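Tags: long reads, language learning, daily life

1/ I moved to Wevolcombe three years ago and I promised myself to read one novel in English every month. Today I finished the longest one so far. It is 1,504 pages in two volumes and I started it last December, so the promise is a little broken.

2/ I want to write down what helped me, in case someone else is reading in a language they did not grow up with. I am not a teacher. I work in an office and I read on the bus.

3/ First, I stopped looking up every word. In the first volume I wrote 1,729 words in my notebook. I can remember maybe the ones for weather and for furniture. The rest is gone. 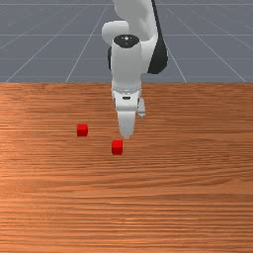 4/ In the second volume I made a rule: I look up a word only when it comes a third time. If the author needs it three times, then I need it too. The notebook became much thinner and I enjoyed the story more.

5/ Second, I read the dialogue out loud. Very quietly, if there are people. My mouth is slower than my eyes, and this is good for me. I discovered I was saying "although" wrong for years.

6/ Third, I keep one book in my own language next to the bed. Some evenings the head is full and English does not go in. Before, I felt guilty about this. Now I read ten pages of the other book and sleep.

7/ For the flashcards I tried Gastilia and then Bimero. I stayed with Bimero, the letters are bigger and it does not send me a message when I miss a day. My deck has 1,175 cards and I review it on Messina Street, where the bus always waits a long time.

8/ A small thing about phrasal verbs. I cannot learn them from a list. "Put up," "put up with," "put off," they all look the same to me. I must meet them inside a sentence, with a person who is angry or tired. Then they stay.

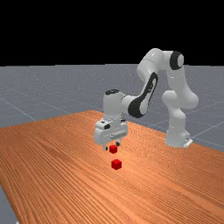 White arm, wooden table, two small red cubes.

9/ Somebody asked me under my last thread if I read translations from my language into English. Yes, I tried one. It was a strange feeling, like hearing my aunt speak with another voice. But the jokes about food were still good.

10/ Next book is short, I decided already. It has large print and a map at the front. If you have a suggestion for after that, please write it below. Not more than 300 pages, please.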